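Namden packing line: progress report to Celtusent, second period

Prepared by Dong-geon So, site lead

The grant covers the introduction of automated tray filling at our Namden site and the changes to people's jobs that come with it. In this period we finished the first round of hand-guided recordings, started the second, and ran the new rota for the packing staff. The arm from Vashisht was delivered in December and has been bolted down at the end of line 2. It is not yet running on live orders.

Recording work

Eight packers have been trained to use the hand-held gripper. They pick items and place them in trays while the device records the movement, and the recordings are passed to Flistau, who use them to train the arm. Six of the eight have asked to carry on. The other two have gone back to full-time packing at their own request, and their pay is unaffected.

Flistau asked for recordings away from the line as well as on it, with ordinary furniture and mixed goods, so part of the work is now done in domestic rooms. Packers doing this are paid their normal rate plus travel time. 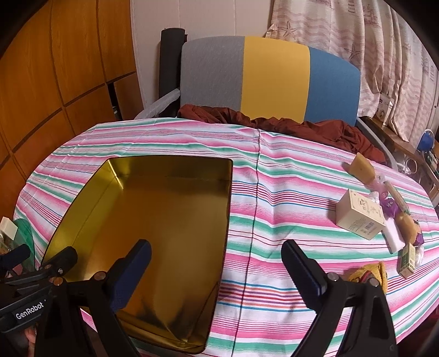 Reading time: 2 minutes

The table sessions use a metal tin tray and small goods of different kinds: boxes, wrapped packets, a sponge, a folded cloth. Soft wrappers remain the hardest. Packers report that the gripper has to be held at a lower angle for these than for boxes, and we have added this to the training sheet.

Effect on staff

Sessions are limited to 20 minutes, followed by a change of task. We brought this in after complaints of sore wrists in the first period. Complaints have dropped but have not stopped, and the occupational health nurse will visit again before the next report.

The main worry raised at team meetings is still what happens to evening packing once the arm is in use. We have told staff in writing that no post will be cut during the grant. We have not been able to say anything about the time after it, and several people have said that this is not good enough. I agree that we need an answer and have asked head office for one.

Spending and next steps

Spending is within budget apart from travel, which is over because of the sessions away from the site. I would like to move the unspent part of the signage money across to cover it and will send the form separately.

Next period we will complete the second round of recordings and begin supervised trials on line 2, with a packer at the stop button throughout.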